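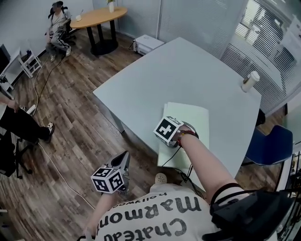

Paper on the table, sleeves short, bracelet on.

The winter I learned to fold

I came to bookbinding the way I come to most things, by being nosy. Jolán Gulyás had a stall at the Kanaston market, 13 little notebooks in a row, and I picked one up and asked what was holding it together. "Thread," she said. So I signed up for her December class on the spot!

Her workshop is above a shoe mender's and smells of glue and coffee. Six of us squeezed in that first night, and for a good hour we did nothing but fold paper. I'd assumed folding was the easy bit (I've been folding things since nursery) but paper has a grain, and if you fold against it you get a nasty cracked edge that looks like a badly made bed. Mine looked like that for two weeks.

Tamás Rácz, on my left, was already a show-off with the bone folder. Adanech Gebreyes had brought her grandmother's recipes, 35 loose sheets in four different inks, and wanted them between proper covers before her sister got hold of them. I was just making a diary I knew I'd never keep.

Then came the sewing, which I loved. You wax the thread, you go in and out along the fold, and you pull it snug along the spine - never straight up, or it rips the holes. I ripped plenty. Jolán would lean over, say "hm", and hand me another sheet.

My first finished book is wonky. The cover is a green cloth I'd been saving for a cushion, and one corner has a bubble I keep pressing with my thumb. Adanech's came out beautifully, and she's already promised her sister a copy. I've bought more thread, and there's a second class after the holidays, on leather.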